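Search threads
Search
Murkano Laundry Talk > Folding
1 min read

How do you fold mesh jerseys?

pasness_171: Got 3 basketball jerseys out of the wash and I love them but they slide all over the shelf! Do you roll or fold?

hoopmom600: Roll, all the way! Lay it face down, sides in, roll from the hem up. I keep a whole drawer like this and it makes me so happy.

fourie_fan: Have to disagree with hoopmom. Rolling puts creases right across the numbers. Fold it face up in thirds with a towel inside, and keep the print flat.

hoopmom600: Mine have never creased! Maybe I roll looser?

billenura: Team fold! Big printed numbers need the room. I'm doing my red one tonight, so excited to try the towel thing. 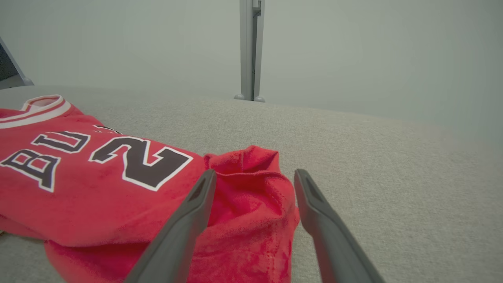 Red Bulls jersey, before folding

pasness_171: Ooh, love the striped collar! Going to try the towel too.

Comments
dryer105: Hangers. Wide ones. Sorry, both teams!
fourie_fan: Hangers stretch the shoulders, though.
hoopmom600: Still rolling over here :)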